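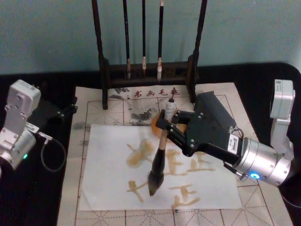
*Three calligraphy brushes on a dark wooden rack, with a gridded practice mat in front.*

# Delex listening nights: frequently asked questions

Delex is a monthly listening night for new and unreleased music, held in the back room at Firnton. Most of what we play is hip-hop, soul, beat tapes and the things that sit next to them. These are the questions we get most often by email and at the door. If yours isn't covered, write to us using the contact form and mark it "Delex."

## Coming to a night

**What happens at a listening night?**

We play one full record from start to finish on the house system, with the lights low and no talking over it. After a break, whoever made the record answers questions from the room. Then we play shorter pieces that people have sent in, usually one song each, until closing.

**Is it a concert?**

No. There are no live sets, although artists sometimes play a verse or a loop during the question part to show how something was built. If you're looking for shows at Firnton, see the main venue calendar.

**When does it start?**

Doors are at 7 p.m. on the first Wednesday of the month. The full record starts at 7:45 and we close the door to the room while it plays. If you come after that, you can wait in the front bar until the break. The break is 30 minutes.

**Do you run every month?**

Every month except February, when the building shuts for maintenance.

**How much is it?**

Entry is free for members of Firnton. Everyone else pays at the door, card or cash. The current price is on the booking page. We don't sell season passes.

**Do I need to book?**

Booking is a good idea when the artist is local, because those nights fill up with friends and family. Other months you can usually walk in. A booked seat is held until 7:30 and then goes to the line.

**Can I bring kids?**

Yes, with an adult, until the end of the break. After that the room is 18 and over. We don't play clean edits, so expect swearing.

**Is the room accessible?**

The back room is on the ground floor with a level entrance from the parking lot side. There's an accessible restroom next to the coat rail. The front entrance has two steps. If you want a seat away from the speakers, tell whoever is on the door and they'll sort it out.

**How loud is it?**

Loud enough to hear the low end properly, quieter than a club night. Foam earplugs are free at the bar.

**Can I record or film?**

Not during the full record or the sent-in songs. A lot of it hasn't been released and the artists are trusting us with it. You can film the question part if the artist says it's okay, and we announce that before it starts.

## Sending us music

**Who can send something in?**

Anyone. You don't have to live nearby, have a label or have released anything before. You do need to have made it, or have permission from the people who did.

**What format do you want?**

WAV or FLAC for anything we're going to play in the room. An MP3 is fine for a first listen. Please put your artist name and the song title in the file name. We get plenty of files called "final mix 2" and they are hard to match to an email later.

**Is there a length limit?**

Sent-in songs should be under six minutes. Full records can be any length up to 45 minutes. We've made exceptions for longer ones - ask first.

**Who picks what gets played?**

Refilwe Zwane picks the full records. Pieter Motaung goes through the single songs and puts the running order together. They both listen to everything at least once, including the things that end up in the other person's pile.

**How long until I hear back?**

Give it a month. If we're going to play your song, Pieter will email you with a date and ask for the better quality file. If it's a no, you'll get a short reply saying so. We can't give notes on every submission.

**Can I send the same song again if it was turned down?**

Only if you've changed it in a way someone would notice. A new verse or a new mix counts. A new title doesn't.

**My song has samples I haven't cleared. Is that a problem?**

It may be, and it depends on the sample and what you plan to do with the song. Tell us when you send it. We won't put uncleared songs on the archive or on a compilation.

**Do you accept collaborations with a lot of guests?**

Yes, and we like them. Please list everybody in the email, with the spelling they use, and say who did what. Names get read out in the room and printed on the night's sheet, and leaving out a guest vocalist causes more trouble than anything else we deal with.

**Do artists get paid?**

The artist behind the full record gets a fee and a share of the door. People who send in single songs get free entry for themselves and one guest.

## The archive and the compilations

**What is the archive?**

A collection of records played at past nights, kept with the artist's agreement. It holds 411 titles at the moment. You can listen to it on the two headphone stations in the front bar during opening hours. It isn't online.

**Can I have my record taken out?**

Yes, at any time and without giving a reason. Email us and we'll remove it within the week.

**What are the Pallov tapes?**

Pallov is the small label attached to the night. It puts out one compilation a year, on cassette and download, drawn from the sent-in songs. Nothing goes on a tape without a signed agreement from everyone credited. Artists keep their masters.

**Where can I buy them?**

At the bar, or from the Mathebula record shop across the street. The first two volumes are sold out on cassette and we aren't planning to repress them. Downloads of every volume are still available.

**Can I use a song from a tape in my podcast or video?**

Ask the artist directly. Contact details are on the inside of the sleeve. We don't hold those rights and can't say yes for them.

**How do I get on the mailing list?**

Use the sign-up box on the Firnton homepage and check "Delex." The list has 3000 people on it and gets one email a month, sent the week before the night. To come off it, use the link at the bottom of any email.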